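Search this site...
Type and press Enter

One stack at a time

2 min read

I have a new favorite way to put laundry away, and I'm a little embarrassed by how happy it makes me! For years I folded everything into tiny piles all over the bed (socks here, tops there, towels on the pillow) and then had to juggle them across the room. Half of it ended up on the floor.

Now I build one stack. Big soft things are folded last and go on top, and anything with a print goes at the bottom with the fold facing me, so I can spot it right away. Everything gets folded to the same width, more or less. I'm not fussy about the corners.
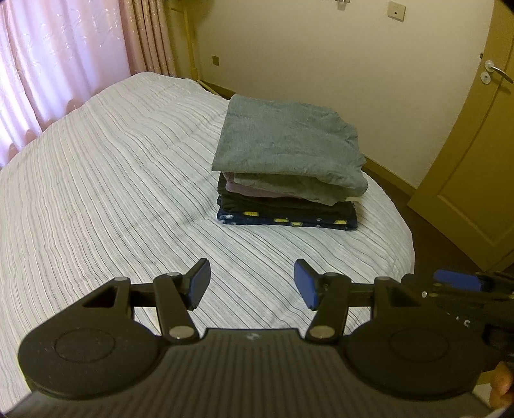

Gray on top, then pink, black, and the navy print.

I do it by the window in the morning, when the light comes through the sheers and even plain old laundry looks lovely. The striped bedspread helps too – I used to line my folds up with the stripes until I got the hang of it.

The whole stack goes straight onto the shelf in one trip. One! When we first moved to Puvthorpe I had a Walex organizer with so many little compartments that I kept forgetting what was where, and I don't miss it a bit. Next up is the sheet drawer, and I've been putting that off since December.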